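Plevia Handheld Leader Set, two-arm version
Reviewed by Themba Cele, May 15, 2020

I've had the Plevia set for 10 weeks now and I still look forward to switching it on. You hold two small leader arms, the big arms copy you, and every move gets saved for training. The last controller I used was a Gendevov joystick box, and after an hour with it my thumbs were done for the day. With this one I can go all morning!

Setup took me one afternoon. Ditimon, the recording program, found both arms on the first try, though the manual is thin on calibration and I had to redo the left wrist.

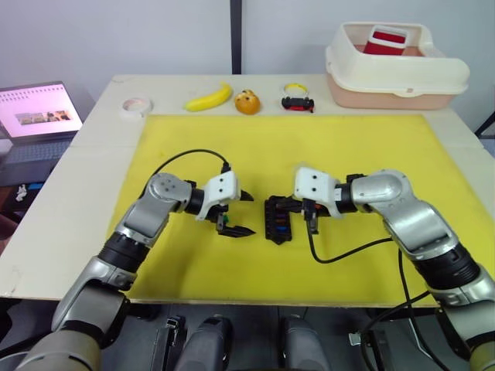 Small parts are where I think these leaders earn their price. The finger triggers have a light spring, so you can ease off a little without dropping what you're holding (my old box was either open or shut). On the fuse box job I keep the black box in the right gripper and bring the left one in to meet it, and the two leaders never bump each other even with the grippers that close. The yellow mat is my own addition and I'd suggest one, dark parts are much easier to see against it when you're driving.

Gripes? The cables are too long for a small table, and the foot pedal that starts and stops a take is far too sensitive. I lost plenty of good takes in February before I taped a bit of foam under it. I'd also love a padded wrist rest.

Mine cost $3,000 from MacLeish, and the one-arm version is $2,000. If you have any two-handed work to teach, get the pair.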